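Trirkora releases Grultulel 3, open planning software that learns the order of household jobs from first-person video

Gisesden, 16/03/2020

Trirkora today released Grultulel 3, the newest version of its task planning software for home and service robots. The update reads video recorded from a person's point of view, breaks a job into steps, and turns those steps into a plan that a two-armed robot controller can follow. It is free to download for research and teaching, and the full source code comes with it!

Earlier versions needed an engineer to write out each job by hand. Someone had to type in that a cap comes off before a bottle is filled, that one hand holds while the other pours, and that the pump goes back on at the end. Grultulel 3 works out those rules by comparing many recordings of the same job done by different people in different homes, and it keeps track of which steps can be swapped and which can't.

"We had a whiteboard full of rules for refilling a soap bottle, and we still kept finding kitchens where they broke down," said Larysa Panasiuk, who leads the planning team at Trirkora. "Now the planner looks at what people do and builds the rules itself. The first time it put two steps in an order we had never thought of — and the order was fine — the whole room cheered."

What is new in version 3

The step finder now labels each hand separately. A holding hand and a pouring hand get their own timelines, and the planner links them so that neither arm lets go early. Users can open both timelines side by side and drag a boundary if they disagree with the software.

Partly hidden objects are handled better too. When a palm covers most of a container, the tracker keeps its last good estimate and marks it as uncertain until the object comes back into view. Plans carry those marks forward, so a controller can slow down where the planner is less sure.

The release ships with 29 household jobs and 400 recordings, all made in ordinary rooms with whatever surface people had handy. A plan for a typical refilling job is ready in 200 milliseconds on a desktop computer.

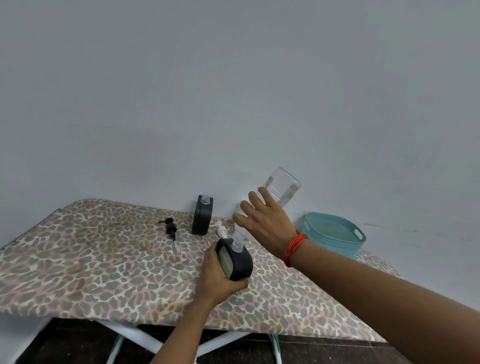

A refilling job: the left hand steadies a black dispenser bottle while the right pours from an upturned clear bottle.

Mingxuan Liao, who wrote the new hand timeline tool, is already looking at what comes next. "Pouring is my favorite, because the two hands depend on each other so much," Liao said. "I'd love to see people throw their own messy, everyday jobs at it and tell us where the plan goes wrong. Please send us the odd ones!"

Grultulel 3 reads plans written for version 2, and a converter for older files is included. Support for the Antoniuk simulator is planned for August.

About Trirkora

Trirkora develops perception and planning software for service robots. The company is based in Gisesden and makes its research tools available to universities and independent labs.

Press contact: Trirkora Press Office, Gisesden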